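How Long Does a Bus Stop Last? A Report on the Shelters of Grernmont

Final project, Local Geography
June 2019

1. Why bus stops

Our group was supposed to study the river. Two other groups were also supposed to study the river, and they had asked first, so we got public transportation. Grernmont has one bus line, the 5, which runs from the Tasetti bakery to the hospital and back. We were told this would be plenty. It was plenty.

The question we settled on was simple: when a bus shelter gets old, who decides that it is too old? We thought there would be a rule. Gizella Pálfi wrote to the town office in February and got a polite reply saying that shelters are replaced "as needed." She wrote back asking who needs it. That letter is still out there somewhere.

2. What we did

We walked the whole line twice, once in each direction, and wrote down the condition of every shelter: roof, bench, glass, timetable. Tibor Kerekes made a scoring sheet that went up to 50 points. A perfect shelter would get 50. The one outside the school got 11, and three of those were for having a roof at all. 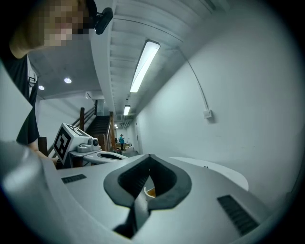 The second part was a survey. We handed out 300 paper forms on the bus and in the waiting room at the hospital, and got back fewer than we would like to say. People were happy to talk to us about the bus, they just did not want to write it down. One man filled in the whole form about a different bus, in a town he had moved away from. We left his answers out, although they were very detailed.

3. Results

The shelters near the center are in better shape than the ones at the ends of the line. This did not surprise anybody. What did surprise us was the benches. We had expected passengers to complain about leaking roofs, but the most common complaint was that the benches slope forward, so that you spend your wait slowly leaving them.

The timetables were the weakest part. At the Dobos Street stop the timetable was for the winter – it did not say which winter.
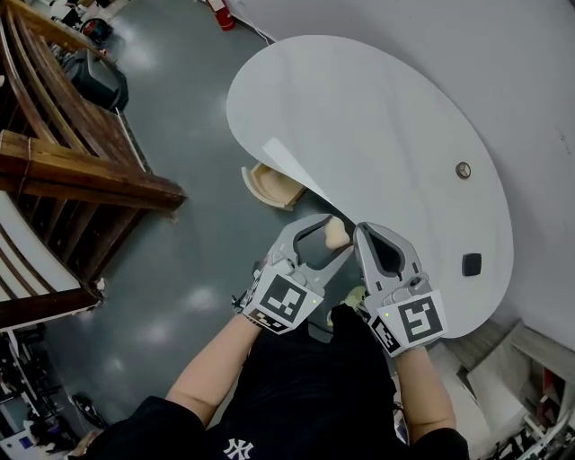 Boglárka Dudás
Survey and layout

4. Problems with our method

Scoring was not as fair as it looked on paper. Tibor gave higher scores when it was sunny. Irén Fodor scored the same stops a week later and came out lower on nearly all of them, so we used the average and stopped discussing it.

We also only asked people who take the bus. Those who gave up on it may have had more to say.

5. What we would suggest

Put the current timetable up. Level the benches. Fix the school stop first, and we admit we are not neutral about that one. Our teacher asked for a cost estimate and we do not have one, apart from the bench, where the Zakine catalog has a plain model we liked.

Thanks to Rianne Van den Broek for reading two drafts and crossing out most of the first.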